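From: Gwenllian Mostyn
To: Prullard allotments list
Date: Nov 4, 2016
Subject: Re: [prullard-plots] Leeks, rust and what to do with the bottom beds

Čestmír Krajčí wrote:

> Has anyone else got rust on their leeks this year? Mine are orange
> all the way up and my neighbour at Pemska says pull the lot and burn
> them. I would rather eat them. Also, does anybody want garlic? I
> ordered 100 cloves by mistake, I thought it was bulbs they were
> counting and then I panicked and planted none of it.
> Č.

Hello Čestmír, hello all,

Don't burn them! I've had rust on mine three years out of the last four and we've eaten every one. Strip off the worst of the outer leaves, give the rest a good wash and they're fine in soup, where no one is going to look at them very hard anyway. What I wouldn't do is put the leaves on the heap. I know the book says it dies off in a hot heap but mine has never been hot in its life, it's more of a damp cupboard.

The other thing is where you put them next year. I moved mine up to the top end by the water tank, nice and wide apart, and stopped giving them chicken pellets after August – too much feed makes them soft, or so my aunt in Štefanec always said, and she grew leeks like fence posts. They still got a bit of rust in the wet spell but nothing like before. The variety I had was one Stumeck used to sell and I can't find it in their new list, so if anyone has a few seeds left in a tin somewhere I'd be very glad of a pinch.

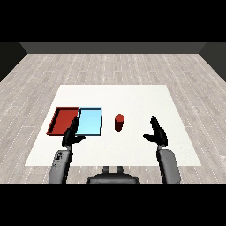
Yes please to garlic. I'll take 9 cloves if you can spare them, which sounds like you can. And do get the rest in, it isn't too late at all. I've planted it as late as the week before Christmas with frozen fingers and it came up perfectly well in March, a little bit smaller than my sister's but she cheats with a cold frame. Just keep it away from wherever the leeks were, as it's the same rust and it will hop straight across.

About the bottom beds (this was in Čestmír's subject line but then he forgot to say anything about it, so I will). They were under water again on Sunday, right up to the path. I think we should give up on potatoes down there and put in something that likes wet feet. Blackcurrants don't seem to mind it. Somebody suggested rhubarb last winter and I'm afraid I was rude about it, but I dug some up for a friend since and it rotted in the crown, so I stand by being rude.

If people want blackcurrants I can do hardwood cuttings off my two old bushes any weekend this month. You only need a bit of stem as long as a pencil or slightly more, pushed into the ground with a couple of buds showing, and then you forget about it for a year. I've got plenty of wood to cut so take as many as you like, but bring your own bag and a label – last time they all got mixed up with the gooseberries and we didn't find out until there was blood.

I'm down there most mornings before ten if it's dry. Čestmír, leave the garlic under the bench by my shed if I'm not about, not on top of it, the jays had my shallots.

Gwenllian
(plot by the hawthorn)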